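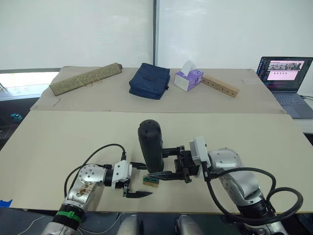
The handling bench at Villow
Wednesday, April 17, 2019

Villow put two robot arms on its handling bench in September. Before that, two people picked up and turned parts by hand, up to 1,000 a shift. Wilfredo Rivera and Sadao Morikawa still work the bench, but most of their day now goes on setting up jobs and checking results at the laptop.

Pay and hours have stayed the same. Morikawa says his wrists are better - he misses the chat, though. Six more staff start training next month.
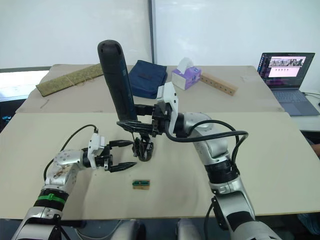 The right gripper holds a black cylindrical part upright, with the left gripper open beside it.

Text: Gearóid Gilmartin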